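Courses > Robot Manipulation > Handouts > Simulated Household Tasks

Handout 9: Two views, one policy

4 November 2022
Prepared by Melur Pangaribuan

In the last handout we trained a policy from demonstrations with only one camera. Many of you wrote in your reports that the arm went to the correct object and then closed the fingers a little beside it. Today we study why this happens, and what changes when the policy also receives images from a camera close to the hand.

Please read section 2 before the lab. Section 4 is needed for the exercise.

1. The problem

A policy trained by behavior cloning learns a function from observation to action. The observation in our course has two parts: the joint positions of both arms, and one or more images. The action is the next target for the joints and for the opening of each gripper.

If the image comes from the head only, a small item on a big surface covers very few pixels. After we reduce the image size for the network, it covers even fewer. The head view has a second weakness. When the gripper comes near the item, it can stand between the camera and the item. At this moment the policy needs the most exact information, and it receives the least.

The close camera has the opposite character. It sees the contact very well, but it does not know the room. If the item is outside its view at the start, the policy has nothing to follow.

2. The two views in our simulator

We use the bedroom set from the Palton task collection. Every episode is saved with all views at the same time step, so you can compare them later. The wide view is used for choosing where to go, and the close view for the last centimeters.

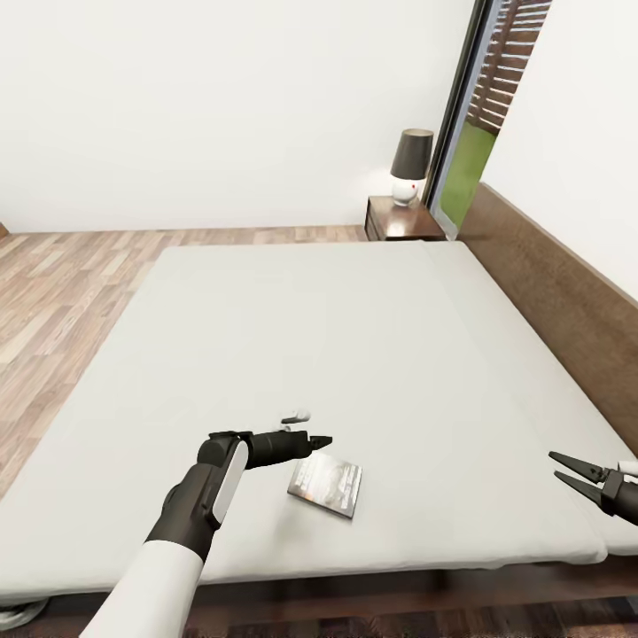
Wide view first, close view second.

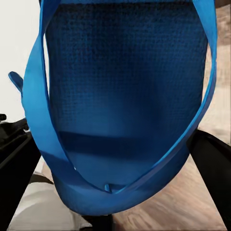 What should I do if the two views seem to disagree about where the object is?
Check the time stamps first. In the old recorder the close camera was saved one step later than the wide one, and in fast motion this gives a clear shift. If the stamps are equal, check the camera calibration file before you change anything in the network.

3. Occlusion

In the first picture the left gripper covers part of the small white cylinder on the mattress. The flat case near it is much easier for the network. It is bigger, it is dark against a pale surface, and most of it stays visible. Keep this in mind when you read a success rate. An average over all objects can hide that one object is nearly always missed.

In the second picture the blue object fills most of the image, and there is a gripper finger on each side. The policy can measure the distance from each finger to the surface here. However, a large part of the image has almost the same color, and the fine woven-like texture fades toward the bottom, so there is less of it to use for the depth there. Notice also that the shadows on the blue surface have sharp borders. A network can take such a border for a real edge. For this reason we change the lighting randomly during training.

4. Training setup

Our training set has 338 demonstrations, recorded by Afiq Halim and Kartini Sutanto in August. Each one was checked by replay in the simulator, and those that failed in replay were removed.

Each view has its own image encoder. Do not share the weights between them in the first experiment. The two outputs are joined with the joint positions and go into the action head. The head predicts 16 steps, and we execute half of them before we ask the policy again.

Save a checkpoint every 1,000 updates. Please do not choose the checkpoint by the validation loss alone. In our experience the loss continues to go down after the success in simulation has stopped to improve, so run the rollouts.

5. Exercise

Train three policies: wide only, close only, both. Use the same random seeds for all of them. Report the success per object and write for each failure if it was in the approach, in the grasp, or in the lifting. Then take the policy with both views and replace the close image with a black one at test time. Explain in half a page what you observe. A table without explanation will not get full points.

Groups that finish early can try dropping one view randomly in training. Lehner's report, in the reading folder, describes a good schedule for it.

Comments (3)

Tyson Friesen
For the black image test, do we replace it before or after normalization? I get quite different results.

Melur Pangaribuan
Before normalization, please. After it, a zero means the average color and not black. I will add this to the text.

Prasetyo Ngui
Our close-only policy just waves the arm over the bed until the episode ends. We counted this as failure in the approach, I hope it is right.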